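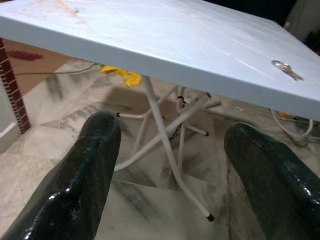 Table 15, keys left on top. Stains at one end, both leg locks to check.

Ticket 424
Category: Furniture / folding tables
Site: Vindska Hall, side room
Priority: was Low, now Normal
Status: Closed (see bottom)
Opened: Thursday, 8:40 am

SUMMARY
White plastic folding table rocks and creeps when leaned on. Legs fold out ok but something isn't seating. Also stained on top, and somebody left a bunch of keys on it. Three things in one ticket, sorry, no time to split them.

REPORTED PROBLEM
Set up for the Dralell craft swap. Table 15 wouldn't sit right. Push on the long edge and the whole top shifts a little, then comes back. Push on the short end, nothing. Put a full coffee urn on it for maybe a minute and took it straight off again, didn't like the look of it. Used table 9 for the urn instead.

Not collapsed, nobody hurt, no damage to anything. Just don't want it going out to the Favaline booking like this.

WHAT I NEED
1. Someone to tell me if it's a hinge, a lock or the floor
2. What to use on the orange-brown marks
3. Whose keys

8:55 am - desk
Got it. Before anyone takes a wrench to it:
Is it on the flat part of the floor or by the drain? The side room floor drops toward the drain and every table in there rocks.
Are all the rubber feet on?
Does it click when you open it? The Jenkins tables click twice, once each end. If you only hear one, one end isn't locked.
Please move the keys off before you flip it.

9:10 am - side room
Away from drain. Tried two spots, same thing both times.
Feet - black caps, went round and felt every one, all on, none split. One is a bit polished on the bottom but it grips.
Click - only heard one. Did it three times. One click, then sort of a soft thunk at the other end.
Keys are silver, a few on a plain ring, no tag on it. Moved to the desk tray.

9:15 am - desk
OK so soft thunk end is your problem most likely. Lay it face down on a blanket (NOT the bare floor, the tops scratch if you look at them wrong) and look at the slide ring on that end. Ring should drop all the way over the joint. If it stops short something is in the way.

9:40 am - side room
Face down on the moving blanket. Findings:

Good end: ring drops by itself, sits flush, brace doesn't move.
Bad end: ring stops partway. Have to push it with a thumb and it slides back when you let go. Brace wiggles.
Tape residue on the tube right where the ring needs to go. Gray and hard. Looks like someone taped a cable down the leg once and pulled it off without cleaning.
Hinge pins all there. Nothing bent that I can see, held a yardstick against the long leg and it's straight.
Screws in the underside: two loose on the bad end, turned them by hand. Rest are tight.

So probably glue + loose screws. Not a dead table.

9:50 am - desk
Good, cheap fix. Steps:

Scrape the residue with a plastic scraper. No metal, it takes the white coating off and then the tube rusts.
Whatever's left, rub with a little cooking oil on a rag, leave it 15 minutes, wipe off. Then dish soap and water or the ring will be slippery.
Dry it properly.
Snug the two screws with a hand screwdriver. NOT the drill. They go into plastic and the drill strips them, that's how we lost table 6.
Open and close five or six times, listen for both clicks.
Stand it up, push the long edge, then the short end.

10:35 am - side room
Done most of it. Notes as I went:

Scraper got the worst of it off in strips. Oil did the rest. Had to do the oil twice, second time left it the full 15.
Soap, water, dried with paper towels.
Screws - first one snugged up nice. Second one keeps turning. Never bites. Think the hole is stripped allready, before me.
Ring now drops by itself. Both clicks. Much happier sound.
Stood up: long edge solid. Short end solid. If I really lean on the bad end corner there's a tiny bit of give, I think that's the one screw.

Is one bad screw ok to go out with?

10:45 am - desk
For a sign-in sheet and name badges, yes. For the urn or a sewing machine, no. Want it fixed before the Favaline people get it, they put paper stock on these and it's heavy.

Stripped hole fix: next size up screw, same length. SAME LENGTH. A longer one comes up through the top. There's a bag of them in the Vindska parts drawer, second one down, marked tables. If the bag's empty then the toothpick trick - bit of wood glue, a couple of toothpicks in the hole, snap flush, wait overnight, screw back in. Holds surprisingly well in the hollow tops but it's a stopgap.

11:05 am - side room
Bag not empty, found one. Fits, bites, tight. Checked the top over the spot with my hand, no bump.

Corner give is gone.

Moving on to the stains.

STAINS
Orange-brown, smudgy, all up at one end of the top. Plus a few dark specks and scuffs here and there but those I don't care about, it's a working table.

Tried so far:
Damp cloth - nothing
Dish soap and a sponge - a bit lighter maybe, or I was hoping
All purpose spray, left it while I did the screws - same

Don't know what they are. Could be rust, could be tea, could be that wood stain from the picture frame class in May. The top has those fine grooves running the long way and whatever it is has settled in them, so wiping across does nothing. Wiping along the grooves is better.

11:20 am - desk
Go in this order and stop when it works:

Baking soda paste, soft brush, brush ALONG the grooves. Leave it on, then rinse.
If it's still orange, could be rust. White vinegar on a paper towel, lay it on the marks, come back later. Rinse the baking soda off first or they just fizz at each other and you get nothing.
Melamine sponge, light hand. It dulls the surface so only on the marks.
No bleach. If it is rust, bleach can set it. Also stinks out the side room and there's a class at one.

12:30 pm - side room
Paste: took a good part of it off. You can see what came up on the brush, brown water.
Vinegar: laid it on for 60 minutes, went and did the chairs. Lighter again. Whats left is a faint shadow.
Sponge: did one pass and stopped, could see it going dull.

Calling that good enough. With a cloth over it you'd never know and even without it's fine. If someone wants to have another go be my guest.

Wiped the whole top down after, and the front edge, that had grubby fingermarks all along it.

KEYS
Still in the desk tray at 12:40. Asked in the office, not theirs. Asked the Dralell group by text, waiting.
Tried the ones that looked right in the side room cupboard and the back gate. No.

12:50 pm - desk
Please don't go round trying them in every door, just leave them in the tray. I'll put a note on the board. If they're not claimed by closing they go in the lost property envelope with the ticket number on it.

Can you also write on the underside of 15 that the screw was replaced? Paint pen is in the same drawer. Otherwise someone will put the small size back in and we start over.

1:05 pm - side room
Written. "Bigger screw this corner" and an arrow. Pen was nearly dead so it's a bit faint, gone over it twice.

Reopened and reclosed the table a few more times while I was there. Both clicks every time.

2:15 pm - side room
Dralell came back, keys are one of their helpers'. Described the ring and how many keys before I showed them so I handed them over. Note can come off the board.

2:20 pm - desk
Off the board. Thanks. Load check before I close it? Two boxes of copier paper on the repaired end, leave them while the class is on.

3:50 pm - side room
Two boxes on since half past two. No creep, no wobble, screws still tight after. Pushed the long edge with the boxes on, solid. Folded it and put it back in the rack, feet down.

RESOLUTION
Cause: old tape glue on the leg tube stopping the slide ring, one end not locking. Two loose screws same end, one stripped.
Fix: glue removed, one screw tightened, one replaced with next size up. Marked underneath.
Stains: mostly out, faint shadow left.
Keys: returned.
Parts used: one screw.

FOLLOW UP
Check the other Jenkins tables for tape glue on the legs, I saw gray on at least one more in the rack. Separate ticket please, don't add to this one.
Order another bag of screws, it's getting low.
Put something on the setup sheet: no tape on table legs, use the velcro straps. Listen for two clicks.

Status: Closed, 4:05 pm

4:30 pm - side room
Sorry, one more. Blanket's got oil on it now. It's in the sink soaking, don't throw it out.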